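Prusport Table Terms

A word list for people who sell, repair or describe secondhand tables, with a data card for the file that holds it.

Maintained by Narayanan Kaimal and Aleksandra Baran

What is in the file

terms.csv has one row per term. The terms cover tops, edges, legs, joints and finishes. They were collected from sale listings and repair tickets written in English, mostly from small shops. Listings for desks and benches are left out, apart from a few terms that tables share with them.

Columns

term: the word or phrase as written, in lower case
part: top, edge, leg, joint or finish
meaning: one sentence in everyday words
variants: other spellings, separated by semicolons
source: listing, ticket or both
status: open or settled

A term is marked settled when two readers have agreed on its meaning. Open terms can still change between releases, so check the status column before you build anything on them.

How the terms were picked

Senthil Suvarna read the listings and Lizeth Huamán read the tickets. A term had to show up in at least 5 separate texts to get a row. Shop names, prices and phone numbers were removed before the reading began. The Nair release added 25 terms for edges, and the Jaden release merged 6 pairs that meant the same thing.

Known problems

"Apron" and "skirt" are used for the same part in most listings, but some repairers keep "skirt" for cloth. Both rows are kept.

"Black" in a listing can mean paint, stain or a dark material. The file has no way to tell these apart. If color matters to you, go back to the seller.

Meanings for folding tables are thin. The Pumton branch has 50 more candidate rows that have not been read yet.

Using the file

The file is UTF-8 with a header row. Some meanings contain commas, so use a real CSV reader. Sort order is by part, then by term.

Notes on legs and corners

"Square leg" is for a post with flat faces, whatever its thickness. "Corner leg" says where the leg meets the top and can be used along with it. A plain rectangular table with square posts takes both terms.

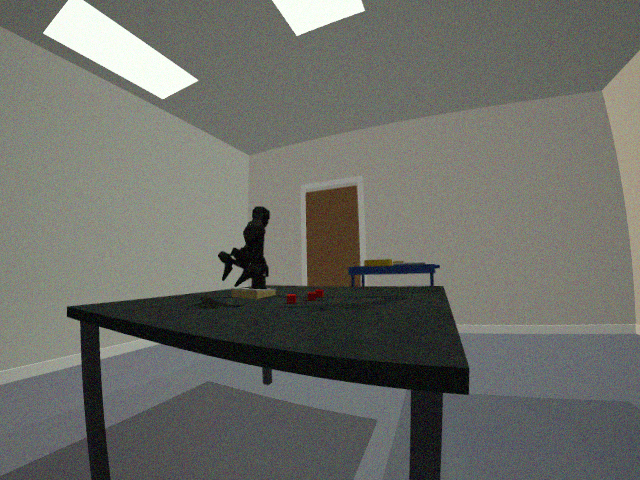 Sreekumar Amin wrote that "corner leg" should be split in two, one row for legs flush with the edge and one for legs set in from it, as buyers ask about this when they want to clamp a vise or a lamp to the top. The row is back to open while the tickets are read again.

Changes

Corrections are welcome as pull requests. Please change one term per request and quote the sentence where you found it.

License

CC BY 4.0. Credit the file as Prusport Table Terms and give the release name.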